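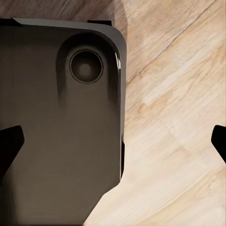
Crime Figures & Rota Reports

Ticket 3583 – Night patrol hours missing from the monthly crime summary

Opened by: Griet Martens, Trokberg station
Handled by: Geert Van Loon, Statine support desk
Status: Closed

Griet wrote:

Good morning all, and sorry to land this on you first thing. I've been putting together the crime summary for the town council, the one that sets patrol hours next to reported offences, and the hours for our night shift have vanished. Burglary and car theft look right to me, and so does criminal damage. But the hours column says 400 for the whole station, and that can't be so, as our day shift alone comes to that. Máté Simon at Plurkau ran the same report on his side and his is fine, which made me feel a bit better and a bit worse at the same time. The council would like to know whether the new overtime deal has made any difference to the figures, so you can see why I'd rather not send them half a rota!

Geert replied:

Hello Griet, no need to be sorry, it's a good clear report and I wish they were all like it. I've had a look, and your night shifts are safe in the rota. They simply aren't reaching the summary. Could you tell me whether anybody changed the shift codes when the overtime deal came in?

Griet wrote:

Yes, Frans Brouwer did. Nights used to be code 2 and they are now code 12, so that the officers on the new rate can be paid properly. He says he told payroll and quite forgot there was a report hanging off it as well. He sends his apologies, and I've told him he owes us both a coffee.

Geert replied:

Thank you, and do thank Frans – that's the whole of it. The summary was still looking for the old code. Here is what I'd like you to do, in this order, and please stop and write back if anything looks different on your screen.

Step 1. Close the summary if you have it open, then go to Reports, Settings, Shift codes. Add the new night code and leave the old one where it is, or you'll lose the nights from before the change.
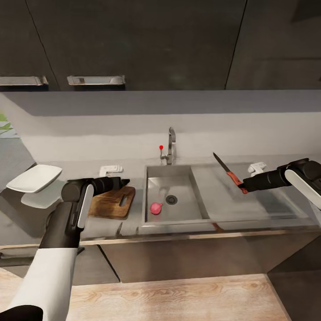

Step 2. Press Rebuild for August only. Earlier months were worked out under the old code and don't need touching. It can be slow while the Faulkner server is doing its backups, so do go and put the kettle on.

Step 3. Open the summary again and check the hours against the signed rota. Jenő Gál has the paper copies if yours have gone to the archive.

Griet wrote:

All done, and the night hours are back. I checked them line by line with Jenő and they match the signed sheets. The summary has gone off to the council with a short note about the change of code. Thank you ever so much for your patience, Geert.

Closed by Geert Van Loon, Mon 15 August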